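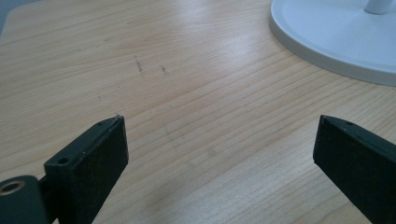
Gripper open over my kitchen table. The two dark marks are what this post is about.

So I scratched the table. Or the gripper did, depending on who you ask in my house.

I've been building up the hand-held gripper since the spring, and last week I finally had the new fingers on it. The idea was simple enough: close on a coin lying flat, lift it, put it down, do it again. 500 times if I had the patience. I got to 485 and then heard a noise I can only describe as a fork on a plate (my teeth still hurt thinking about it).

What went wrong is pretty dumb. The fingers are held on with screws, and I'd tightened them by feel and never gone back. Somewhere in all that opening and closing, one finger worked its way down a tiny bit, so when I came in for the coin the corner of the tip was touching wood before anything else. And because the motor was still trying to close, it dragged. Then I lifted, thought "huh, weird," and did it AGAIN right next to the first one. That's why there are 2 marks. I have no excuse for the second.

The log made it worse. The motor current had been creeping up for ages before the noise, a nice steady slope, and I'd been recording it the whole time without looking at it once. I sent the plot to Andri Reisinger and got back a single line: "And your cutoff is set to what?" Well. It was set to 1,094 milliamps, which I'd typed in during the first week so the thing would stop tripping while I was tuning it. Basically no cutoff at all. My thumb has been in that gap plenty of times and I'd like to keep it.

Changes so far: threadlocker on every finger screw, a much lower current limit, and a stop that kicks in if the current climbs too far above where it started that session. I also check the tips against a flat piece of glass before I start, which takes no time and which I should have been doing from day one. Next I want to try soft pads on the ends, though I'm worried I'll lose the coin.

I've rubbed the marks with a damp cloth and then with half a walnut, as the internet suggests. If you have a better trick for light wood, please leave it in the comments before my in-laws come for dinner!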